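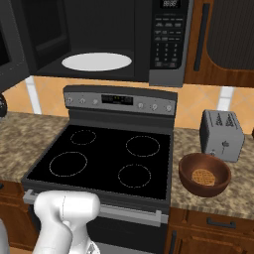

Skurerico review: a scheduling app for people with small Instagram accounts

Skurerico is a planning and posting tool for Instagram and YouTube. It lets you write captions ahead of time, line up your photos and clips, and have them go out at set hours. I paid for it myself and used it from April until the end of the summer on my own account, which is mostly home cooking and a bit of charity shop fashion. I had 2,271 followers when I started.

Setting up

You sign in, connect your accounts and pick a time zone. The Instagram connection worked first time. YouTube asked me to log in again twice before it stuck, and it dropped once more in the second month. There is a short tour which you can skip. I skipped it and then had to go back to find out where drafts are kept (under the calendar, in a tab called Shelf).

The calendar

The calendar is the best part. Each post shows as a small square on its day, and you can drag it to another day without opening it. Captions save as you type. I lost a long one in my previous app, Imuron, when my phone went flat, and I have not lost anything here.

Reels can be scheduled but the cover picture is awkward. You choose it from a strip of tiny stills that are hard to tell apart on a phone. On a laptop it is fine. I ended up writing captions on the bus and leaving covers until I got home.

The Shelf holds 50 drafts. That sounds like plenty, but I tend to save a month of outfit posts in one go and I hit the limit more than once. It won't let you pay for a bigger Shelf on its own. You have to move up to the business plan, and most of that plan is team features I have no use for.

Posting times

Skurerico suggests a time for each post based on when your followers are online. For me it nearly always said 7.30 in the evening. I followed the advice for a few weeks, then went back to posting at lunchtime, and saw little difference. My best clip in the whole period was a lemon pudding one that I put up at breakfast. I would not buy the app for this feature.

Hashtags and captions

You can save groups of hashtags and drop them in with one tap. There is also a caption helper, which writes for you if you give it a few words. Everything it gave me was too cheerful and full of emojis, so I turned it off in the settings.

Numbers

The statistics page is clear. It shows followers gained and lost, saves, shares and comments, with a weekly total by email. Over the time I used it I gained 811 followers. I was also posting more often than before, so I can't say how much of that is down to the app.

Chantelle Ngubane, who posts hair videos and is a good deal bigger than me, uses Thoroddsen for the same job. She showed me her reports and they go further, with figures for each minute of a longer video. It costs more as well. If YouTube is your main thing I would look at that one first.

Support

I wrote to them two times. The question about YouTube was answered the same afternoon, with steps that worked. The other, about being charged after I had changed plans, took 5 days and three emails before I got the refund – the amount was right in the end.

What I didn't like

The Shelf limit, as above. The phone app is slow to open. Comments can be read but not answered inside it, so you still need Instagram open next to it. There is no dark mode.

Who it suits

One person with one or two accounts who wants to plan ahead and forgets to post. Anyone running pages for several clients will find it too small.

I have kept my subscription for now. The next review will be the clip-on microphone from Grerkdale, once I have used it outdoors for a few weeks.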